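Workcell Practice for a Shared Two-Arm Bench
Project report, Irkenitz Technical College, Robotics Laboratory
Author: Uldis Baranauskienė

1. Background

The Curov bench is a tabletop cell with two small arms used by several student groups for object handling tasks. Until this project it had no written rules. Each group set up the table its own way, and results from one group could not be compared with those from another. The task of the project was to write a bench procedure, try it out over one term, and report which rules were kept.

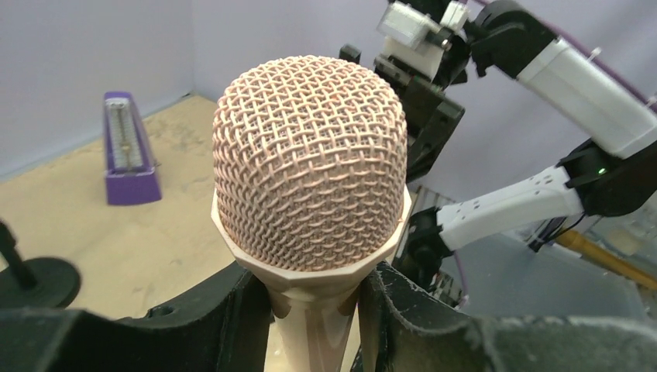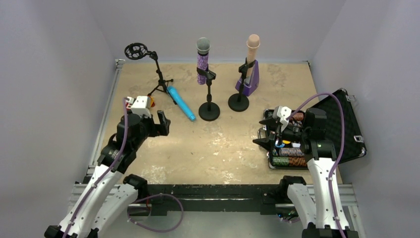
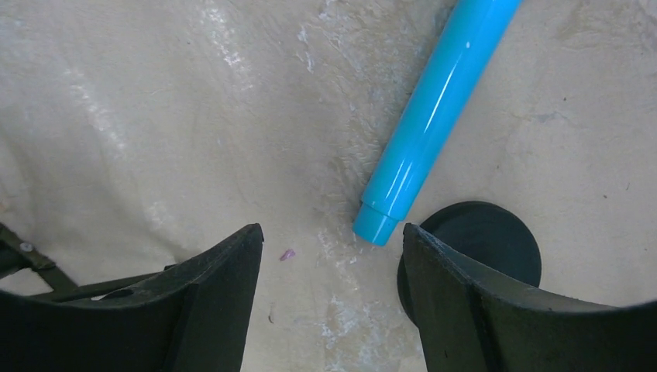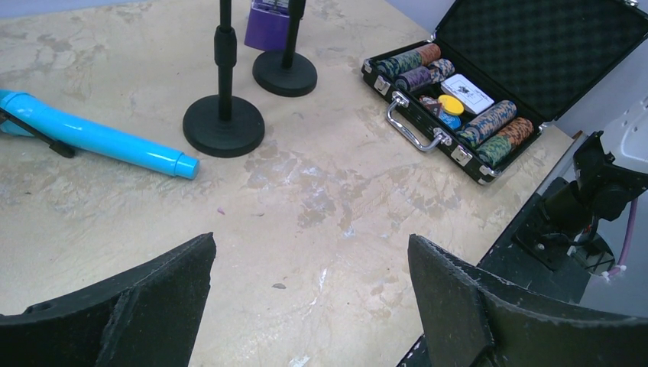
The draft procedure has 16 rules in four groups: table condition, object placement, cable routing, and stopping work. It was written after reading the lab's general safety sheet and the Juška handbook, an internal guide left by an earlier class. Neither says much about small arms that share one work area. Cable routing took the most discussion. On both arms the purple cable follows the links, and in the wide view the left one hangs in a slack curve over the black front rail. The slack is needed for wrist travel, but a loop that reaches past the rail can be caught by a sleeve. Rule 9 therefore sets a limit on how far the loop may hang and requires a full-travel check at low speed before the first run.

2. Method

Four groups used the procedure from February to April. Each run was entered in a log kept in Caltis, the lab's record system, with the operator, the start time, and any rule that was broken or skipped. The log holds 618 runs. A second student checked the entries every Tuesday against the controller history. Entries without a matching controller record were removed before the count.

3. Results

A rule was broken or skipped in 109 of the logged runs. Most of these entries fall under table condition and object placement. The rule on stopping work was kept in every logged run.

Table condition. Rule 2 asks for a wipe-down before each session. The board is scuffed and stained, and wiping does not change that. Operators could not tell old marks from new debris and stopped checking. The revised rule names loose material only. A small fleck lying between the fingers counts; a stain does not.

Object placement. Rule 5 required a fixed clearance between any object and the second arm. This cannot be kept when both arms work on the same item, and the groups ignored it. The revised text allows close approach if one arm holds still and its operator has called the hold aloud.

Cases and lids. The draft did not cover containers. An open case takes up space in two ways, as the lid stands well above the body. Rule 12 now treats a propped lid as a fixed obstacle that must be entered in the setup sheet.

4. Limits

The log depends on self-reporting. Minor breaches are probably missing from it, and the check against controller history finds missing runs but not missing remarks. No group worked without the procedure during the term, so there is no baseline.

5. Open items

Rule 14 (marking the position of stands with tape) was not tested. The tape on order did not arrive before the end of April. The revised procedure has been passed to the next class with this rule marked as provisional.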